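Search this forum
Search titles only
By:

Zendlow two-arm sorting kit — anyone else running one?

marama_t
We've had the Zendlow set up on the bench at Clumdale since December and I've been meaning to write it up, because I'm having far too much fun with it. You get both arms, the parallel grippers, wrist cameras and a starter set of pick routines. We paid 2955 for ours through Laxdal, bins and tray not included (any old ones will do).

I've got it on mixed small parts: boards, connectors, bits of wiring, odd hardware. The job is to take things out of a steel tray and put them in the right yellow bin. Sounds dull. It isn't! The wrist view is the part I like best — you see what the fingers have got hold of, and with little hex standoffs that makes all the difference when you're working out why a pick went wrong.

One wrist view and one of the whole table:

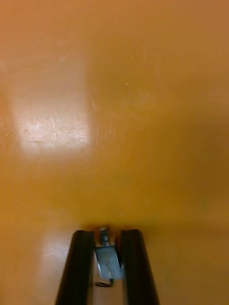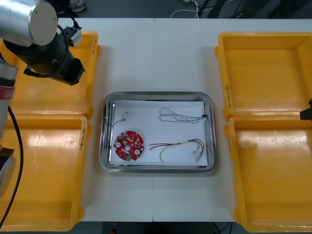
My settings are pretty tame. I run at 15 per cent speed when I'm teaching a new part and leave the grip force on the lowest step that still holds. Hard metal parts were easy to teach. Wiring took me five evenings and I still wouldn't call it done, as a bundle never lies the same way twice and the supplied routine wants to go for the middle every time. I've changed it to go for the connector end and I'm much happier.

steinar_b
Nice write-up. I'd argue with going for the connector though. You're putting all the pull on the crimps, and on thin wires that'll catch up with you. Middle of the bundle, slower lift.

marama_t
Fair point, but these are scrap harnesses going into a bin, so I can live with a tired crimp. For anything going back into a product I'd do it your way.

Kári H
Does it cope with shiny surfaces? I tried the Skendach at a mate's workshop and it lost the plot whenever the ceiling lights caught the bench. We ended up taping brown paper over everything.

marama_t
Mixed! Glare bothers it a bit. Paper in the bottom of the tray helped me no end, cheapest upgrade going. Bare glossy plastic is harder work and I wouldn't start there with tiny parts.

vedis_th
I've got both, and I think people are too hard on the Skendach. The arms are stiffer and it repeats better. Zendlow wins on software by miles, mind. I had the first pick working before my tea went cold, and the Skendach took me a weekend.

steinar_b
Stiffer, yes, but try getting spare fingertips for it. Laxdal had Zendlow ones to me in a couple of days.

yaneth
Total beginner here, sorry if it's a daft question. Would one arm do for a start? I've got a box of 200 mixed bits from a clear-out and it seems a good thing to practise on.

marama_t
Not daft at all. One arm is plenty for picking and dropping, and a box like that is a brilliant place to begin — pull out the rigid stuff first and leave the wires till you've got your eye in. The second arm starts to pay when you want to hold something steady or pass it across.

vedis_th
Seconded. And label your bins before you teach anything, marker pen is fine. I swapped two round once and spent a whole evening blaming the camera.

Kári H
Right, I'm tempted. Marama, could you put your wiring routine up somewhere? Even half finished.

marama_t
Will do, give me a few days to tidy up the comments in it. Steinar, I'll put a middle-grab version in as well and you can tell me what I've got wrong.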